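Brota Opens Budget Planning Service for Two-Arm Workstations

Brota will help small labs and kitchens price tabletop robot stations before they order, starting in September. Cullinane is the first buyer.
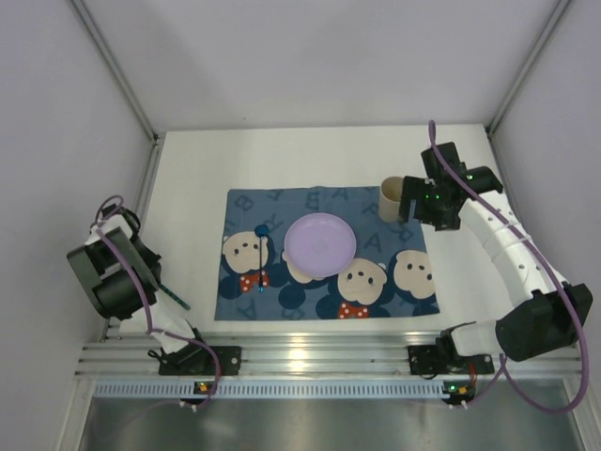 A planning session costs $705 and covers arms, mounts, cabling and spares. "Most buyers budget for the arms and forget the rest," said Marisol Dunleavy of Brota.
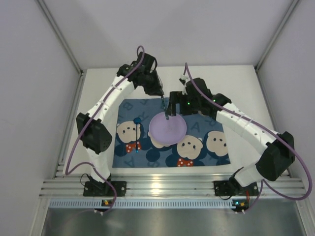 Spare parts are quoted by line - cables run $73 each. A layout with both arms on one front rail, reaching over a shared mat and plate, is priced with two base mounts.

Contact: Finbarr Ní Chonaill, Brota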